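Ground loop hum on 1,000 ft coax run, Koster warehouse

The Koster site has one camera at the end of a 1,000 ft run, powered locally. Slow horizontal bars appear on the monitor whenever the dock lights are on.

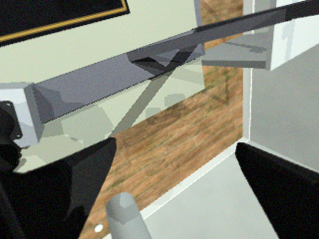

brendport_av replied that a Boltura isolation transformer at the monitor end should be tried first.

loopfinder: I must disagree. Please power the camera from the head end and measure again before any parts are ordered.

brendport_av: Voltage drop rules that out at this distance - the supply would be well under its rating.

loopfinder: Noted. In that case, please confirm that the camera housing is insulated from the steel column.

Related threads
Wovodetti DVR loses sync on input 5
Surge protection for outdoor coax

Contact the moderators | Back to top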